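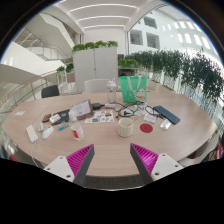

*Last changed: 17 Aug 2026*

# Does a shared table stay clear? Project report, second version

Marthinus Sibiya, Norkell studio unit

## What I set out to check

The handout for this unit says that people in shared houses leave things on the nearest flat surface "in proportion to the time they spend near it." No source is given. I doubted it in July and I doubt it more now, but I agreed to test it on the big oval table in the common room at Stodevley, where most of us eat, study and charge our phones.

My own guess was duller. Things land on a table according to where the power is and where the chairs are, and they stay there because putting them away is a separate job.

## Method

I kept a log for 21 days. Each evening I wrote down what was on the table and sorted it into four groups:

- drink (cups, bottles, coasters)
- desk (mouse, notebook, stickers, pens)
- power (chargers, adapters, cables)
- pocket (phones, lighters, glasses, tissues)

Anything that fitted nowhere went under "other". The tote bag went there, and so did the small photo frame, which I still can't place. It's a decoration, so arguably it belongs on the table and shouldn't be logged at all. I logged it.

The groups are mine and they aren't great. A cup with a stirrer in it is a drink item, but is a coaster with no cup on it a drink item or furniture? I went with drink and stuck to it, which is consistent but doesn't make it right.

## What I found

Drink items came and went. The desk items hardly moved. Once the mouse was down, it tended to be there the next evening, and the sticker sheet outlasted everything.

The power group is where I'd put my money if I had to. Where a charger was left out, phones and glasses gathered near the cables, and the cables made it annoying to wipe that part of the table, so it didn't get wiped. I can't show that one led to the other. They turned up together, and my sketches of the layout are too rough to say more.

On 14 evenings the table had something from every group. The handout would call that support for its claim. I don't see how, given that I had no record of how long anyone spent sitting there. Time near the table was the whole point of the claim and it's the one thing I never measured.

## The tray trial

Kruger, the group we share the studio with, suggested putting a tray in the middle and asking people to use it. We ran that for four days. The tray filled up and the rest of the table looked much the same to me. Kruger's write-up calls the trial "promising". Four days is not a trial, and I've asked for that word to come out of the shared summary.

## Problems

I live there, so some of the mess was mine, and I caught myself tidying before I wrote things down. I also logged after dinner, when the table was probably at its worst. A morning log might read quite differently.

## Where that leaves it

The claim isn't tested. I'd drop it from the handout until someone finds where it came from. If the project runs again, log the seats as well as the objects, use a proper grid for the positions, and decide about the photo frame before starting.

Still to do: redraw the layout sketches, fix the coaster entries for the first week.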